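4.2 Preparing and oiling the Entili worktop

Read section 4.1 before starting. The worktop must be fixed to its base and level. Oiling takes place after assembly, with the drawers and rear panel removed.

1. Wipe the surface with a barely damp cloth and let it dry for 5 hours.
2. Check the direction of the grain across the full width. It may run at an angle to the front edge or form shallow curves. Both are normal in light-colored wood.
3. Sand by hand with the fine pad supplied (part 281). Follow the grain at all times.
4. Vacuum the dust, then wipe again with a dry cloth.

Narrow tan streaks between the paler bands are part of the wood and do not sand out. Continued sanding in one spot leaves a hollow that shows once the oil is applied.

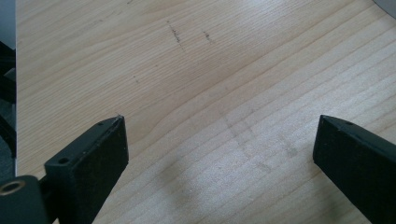 Color can also vary slightly from one side of the top to the other. Do not try to even it out with extra oil.

5. Apply a thin coat of Pladov oil with a lint-free cloth.
6. Wait 17 minutes and remove all excess.
7. Repeat steps 5 and 6 once the first coat is dry to the touch.

CAUTION: Oil-soaked cloths can ignite on their own. Lay them flat outdoors to dry before disposal.

NOTE: Model 1570 tops are supplied with the underside already sealed. Oil the upper face and edges only.

Refit the drawers as shown in section 4.3.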